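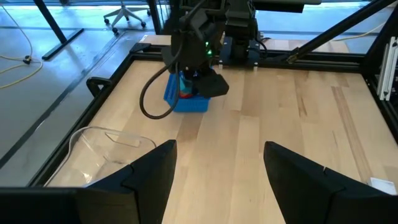

A blue plastic basket with openwork sides at the far end of a wooden tabletop.

Main page Contents Categories Recent changes

Plastic sorting basket

A plastic sorting basket is a small, open-topped container used to gather loose items on a table, shelf or workbench. It is usually molded in one piece, with a grid of openings in the sides that saves material and lets the contents be seen. Bright colors are common, and a household or workshop may give each color its own use – red for parts still to be sorted, blue for those already done.

Sizes vary by maker. The Kastent desk model is 105 mm high and weighs 70 g, while the larger Bristis shelf model is 352 mm long. Solid-sided versions are sold for small pieces that would slip through a grid.

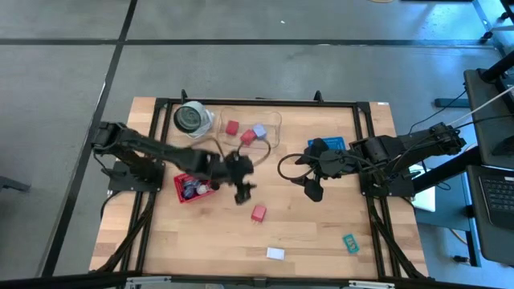 Red basket holding a small group of items, with cubes, cards and a clear plastic container elsewhere on the table.

Baskets are often used together with clear containers, which suit small pieces such as cubes or beads. Flat items, including cards, tend to be kept apart – they bend under heavier things. Most baskets taper toward the base and can be nested when empty.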